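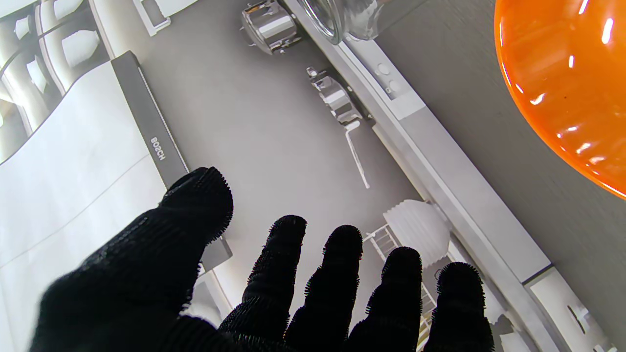
4 Setting up the scoreboard for soccer

This section covers set-up of the Trostitz portable scoreboard and the Peseo handset for outdoor soccer, including junior and small-sided formats. It assumes the display panels have been joined and the stand locked as described in Section 3. For futsal and indoor courts, see Section 6.

4.1 Before you start

You will need:

Scoreboard, assembled on its stand
Peseo handset and lanyard
Power lead or charged battery pack
Four ground pegs (grass) or four ballast bags (synthetic turf)
Venue PIN, if one has been set

Check that the handset and the display are on the same firmware branch. The branch letter is printed on the rating label of each unit and also appears for two seconds at start-up. A branch B handset will pair with a branch C display, but the stoppage time and shootout functions will be missing from the menu.

CAUTION: Do not set up the scoreboard in wind strong enough to move the stand by hand. If the wind gets up during a match, lower the mast to its first notch and leave it there until full time.

4.2 Positioning the display

1. Place the stand on level ground outside the perimeter rail or, where there is no rail, at least three metres back from the touchline. Keep clear of both technical areas and the assistant referee's run.

2. Face the display toward the halfway line. Avoid facing due west for afternoon kick-offs. The automatic brightness sensor is on the front lower corner and will drive the panel to full output in direct sun, which shortens battery life.

3. Peg or ballast all four feet. Two pegs on opposite feet are not sufficient.

4. Route the power lead behind the stand. If the lead must cross a footpath, use a cable cover.

5. Raise the mast until the locking pin clicks. Pull down gently on the crossbar to confirm the pin is seated.

Note: The handset range is 300 metres in open air with a clear line of sight. Grandstands, shipping containers, team buses and wet tree canopy all reduce it. Test from the position where the operator will sit, with the door of the scorer's box closed.

4.3 Pairing the handset

1. Turn on the display. The clock digits show two dashes when it is ready.

2. Hold MENU and HOME together on the handset until the backlight flashes.

3. Scroll to PAIR and press ENTER. The handset lists every display in range by its serial suffix.

4. Select the suffix that matches the label on the back of the stand. At venues with several pitches, read the label; do not rely on signal strength to identify the nearest display.

5. Enter the venue PIN if asked. Three wrong entries lock the handset for one minute.

6. Press ENTER. The display shows 88:88 and then returns to 00:00.

If code 858 appears on the display, the handset is already registered to a different display. Go to MENU > PAIR > FORGET, confirm, and start again from step 1. Turning the handset off and on will not clear this code.

A display will accept one controlling handset and one backup. The backup can view the clock and score but cannot change them until the controlling handset is switched off or has been out of contact for 30 seconds.

4.4 Selecting the match format

The format sets the length of each period, the number of periods, the length of the interval and whether extra time is offered. Formats are stored on the display, so a replacement handset does not need to be programmed again.

1. Press MENU and select FORMAT.

2. Choose a stored format or select NEW.

3. For a new format, enter the period length in minutes, then the number of periods (two or four).

4. Enter the interval in minutes. Enter 00 if the interval is not to be displayed.

5. Set EXTRA TIME to ON or OFF. If ON, enter the length of each extra period.

6. Set SHOOTOUT to ON or OFF.

7. Name the format using up to 7 characters. Spaces count as characters.

8. Press ENTER to save. The handset gives one long tone.

Stored formats supplied with the unit can be copied but not overwritten. If your association changes its junior period lengths part-way through a season, copy the old format, edit the copy and hide the original under FORMAT > HIDE. Operators will otherwise keep choosing the one at the top of the list.

Note: Changing format while the clock is running is blocked. Stop the clock, hold CLOCK and MENU for three seconds, and enter the PIN. The score is kept but the clock returns to zero. Write down the elapsed time first. 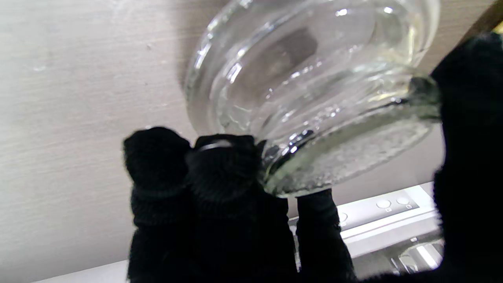 4.5 Clock settings

The clock counts up by default. Some competitions, particularly school and gala day events, require a countdown.

DIRECTION: UP or DOWN. Applies to all periods, including extra time.

SECOND HALF START: CONTINUE or ZERO. With CONTINUE selected, a 45-minute half resumes at 45:00. With ZERO selected, each half starts at 00:00 and the period indicator changes to 2.

HOLD AT PERIOD END: ON or OFF. With HOLD on, the digits stop at the end of normal time and the stoppage time field opens. With HOLD off, the clock runs on until stopped by the operator. Most senior competitions use HOLD on.

HORN: ON or OFF. Leave this OFF for soccer. The referee ends the period, and a horn sounding at 45:00 may cause players to stop. The setting does not carry over from other sports; check it each time the display has been used for futsal, hockey or netball.

4.6 Team names and colours

Names are sent from the handset and are limited to the width of the panel. Full names are shortened automatically from the right, with poor results where two teams share a first word.

1. Press MENU and select TEAMS.

2. Select HOME. Enter the name using the arrow keys, or choose from the stored list.

3. Select a text colour. Amber is the most legible in daylight. Blue and violet should be kept for evening fixtures.

4. Repeat for AWAY.

5. Press ENTER and check both names from the far touchline before the warm-up finishes.

The display holds 400 team names. When the list is full, the name least recently used is deleted without warning. To protect a name, highlight it and press LOCK.

4.7 Stoppage time

The referee determines the amount of time added. The fourth official, where appointed, tells the operator the minimum to be shown. Where there is no fourth official, do not display a figure unless the referee has signalled one.

1. Wait for the clock to reach the end of normal time. The stoppage field flashes.

2. Enter the number of minutes and press ENTER. The number is shown to the right of the clock with a plus sign.

3. When the referee blows for the end of the half, press CLOCK once. The interval countdown begins if one has been set.

CAUTION: Pressing CLOCK twice in quick succession ends the period and starts the next. To reverse this, press BACK within 10 seconds. After that, the clock has to be corrected by hand under MENU > CORRECT.

4.8 Test before kick-off

Carry out the following with the handset in the operator's position.

1. Add one goal to HOME and one to AWAY. Confirm each appears on the correct side. If the sides are reversed, select MENU > DISPLAY > SWAP; do not turn the stand around.

2. Remove both goals using MINUS.

3. Start the clock, let it run to 00:10, stop it and reset.

4. Enter a stoppage figure and clear it.

5. Check the battery reading on both units. Replace or recharge any unit showing one bar.

6. Switch on the backup handset and confirm it shows VIEW ONLY. 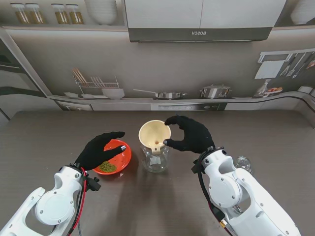

Glass jug with funnel, and plate of mung beans.

4.9 Saving the set-up

Once the test is complete, the set-up can be stored as a venue profile. A profile contains the format, clock settings, brightness limit and pairing list. It does not contain team names or the score.

1. Press MENU and select PROFILE > SAVE.

2. Enter a name for the pitch.

3. Press ENTER and wait for the tone before switching off.

To move a profile to a second display, pair the handset with that display and select PROFILE > SEND. Both displays must be on the same firmware branch.

Note: Removing the battery pack while a profile is being saved may corrupt the profile list. If the display shows P-ER at the next start-up, select PROFILE > REBUILD. Profiles saved before the interruption are normally recovered. Any that are missing will have to be entered again from Section 4.4.

Continue to Section 5 for match operation, including substitutions, abandoned matches and penalty shootouts.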